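How a Comic Book Is Made
A Reading Room guide for ages 8 to 12

A comic book tells a story in words and pictures at the same time. Most comics pass through several pairs of hands before they reach a shop or a library shelf. This guide explains the main jobs and the order in which they are done.

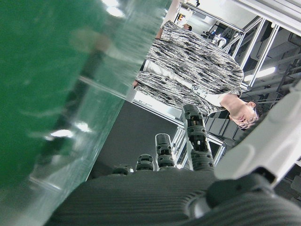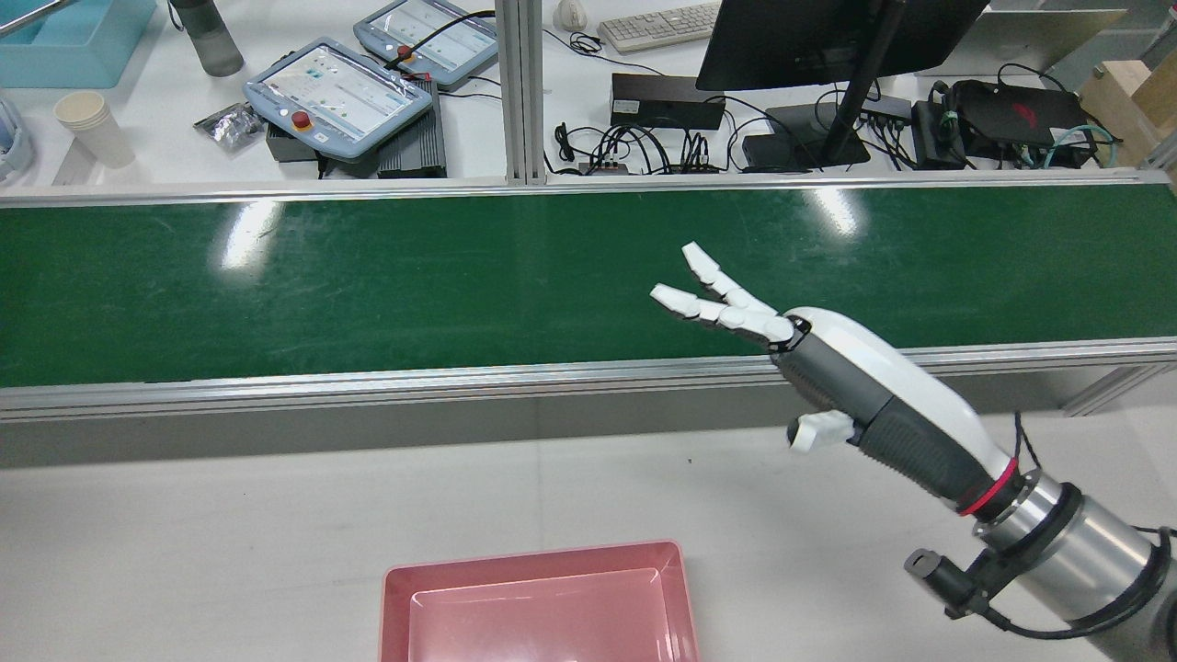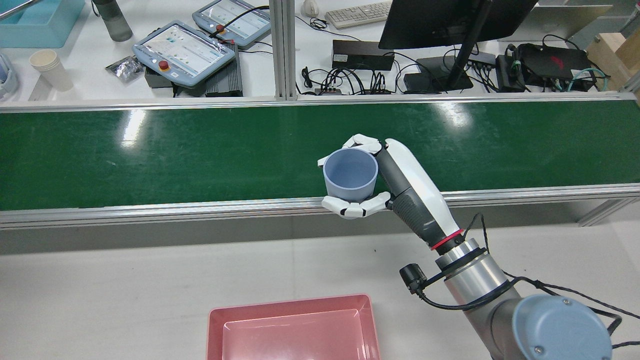 The writer
Every comic begins with a script. A script looks a little like a play. It says what happens on each page, how many panels there should be, and what the characters say. A panel is one of the boxes that hold the drawings. The script for Moon Over Faludstead, a comic in our collection, was written by Seon-mi Woo. The finished book is 20 pages long, but she wrote 46 pages of script and notes to explain everything the artist would need to know.

The penciler
The penciler reads the script and draws the story in pencil. Very small sketches come first. They are called thumbnails, and they help the artist decide where each panel will go. A large panel can make a moment feel important. A row of narrow panels can make a chase feel fast. Ga-eun Woo drew the Faludstead story and changed the first page four times before she was satisfied.

The inker
Pencil lines can be pale or messy. The inker goes over them in black, using a pen, a brush or a computer. Thick lines bring things closer to the reader, and thin lines push them back. In a spooky story, the inker may fill whole corners with black so that the reader wonders what is hiding there.

The colorist
Color tells the reader how a place feels. The underground city of Gastatska is shown in blues and grays, while the bakery at the end of the story is orange and yellow. Some comics have no color at all, and this is also a choice.

The letterer
The letterer adds the speech balloons, the captions and the sound effects. Balloons must be placed with care – the reader should always know who speaks first. A balloon with a jagged edge usually means shouting. One shaped like a cloud usually shows a thought.

The editor and the printer
The editor checks the pages for mistakes, such as a scarf that changes color between two panels. The files then go to the printer. Indano, the publisher of the Faludstead story, printed 3,000 copies in August and a further 4,000 when those were sold.

Words to know
Gutter: the blank space between two panels.
Splash page: a page filled by one large drawing.
One-shot: a complete story told in a single issue.

Try it yourself
Fold a sheet of paper in half, and then in half again. Open it out and you will have four panels. Write one sentence for each panel before you begin to draw. Leave room at the top for the balloons.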